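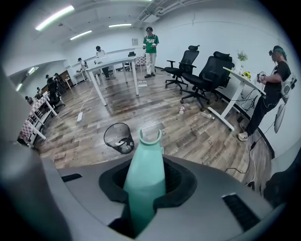

Wer wissen will, wie es einem Büro geht, sollte nach unten schauen. Auf Schreibtischen wird inszeniert, da steht die Pflanze neben dem Kalender, und alles hat einen Grund. Der Fußboden dagegen gehört niemandem so recht, und deshalb erzählt er mehr. Ein Papierkorb aus schwarzem Drahtgeflecht, in dem etwas Weißes steckt, und ein Stück weiter zwei Plastikflaschen, die einfach auf den Dielen liegen: Solche Anblicke kenne ich aus fast jedem Büro, in dem ich je gearbeitet habe, und ich muss gestehen, dass ich eine gewisse Zärtlichkeit für sie hege. Dazu die weiße Steckdosenleiste, von der ein Kabel zum Tisch hinaufläuft, und ein Boden in Holzoptik in Braun, Grau und Beige, verschrammt und staubig, wie Böden eben werden, wenn man auf ihnen lebt.

Dymphna Daly lebt gewissermaßen von solchen Böden. Sie hat bei Gandisetti angefangen, einer Firma für Büroeinrichtungen, und berät seit dem Frühjahr auf eigene Rechnung Leute, die mit ihren Räumen nicht mehr zurechtkommen. Als ich sie im März besuchte, in einer ehemaligen Druckerei mit sehr schlechter Heizung, goss sie erst einmal Tee ein und erzählte dann eine gute Stunde lang von Rollen. »Die Leute sitzen Probe, wippen, ziehen an jedem Hebel«, sagte sie, »und die Rollen schaut sich kein Mensch an.« Harte Rollen auf hartem Boden, das gebe erst ein feines Grau in der Oberfläche und irgendwann richtige Bahnen, an denen man noch nach Jahren ablesen könne, wo jemand gesessen hat.

In einem Großraum bei Eklund hat sie einmal 397 Stühle auf weiche Rollen umrüsten lassen, ein Auftrag, der sich über 27 Tage zog und an dessen Ende sie, wie sie lachend zugab, das Geräusch eines Inbusschlüssels nicht mehr hören konnte. Die Rechnung lag bei fast 4000 Euro, und der Einkauf hat lange gestöhnt. Der neue Boden hätte ein Vielfaches gekostet.

Über Kabel redet sie milder, als ich erwartet hatte. Unter einem höhenverstellbaren Tisch müsse immer etwas hängen dürfen, sonst reiße beim Hochfahren der Stecker heraus (mir ist das zweimal passiert, beide Male mitten in einem Telefonat). Steckdosenleisten schraubt sie am liebsten unter die Platte, dann kommt der Besen durch. Und Papierkörbe? Lieber zwei an den Laufwegen als einer in der Ecke, und daneben eine Kiste für das Pfand. Wo die Kiste fehlt, wandern die Flaschen eben auf den Boden.

Zum Abschied zeigte sie mir ihren eigenen Arbeitsplatz. Unter dem Tisch lagen ein Paar Hausschuhe, drei Büroklammern und ein Keks.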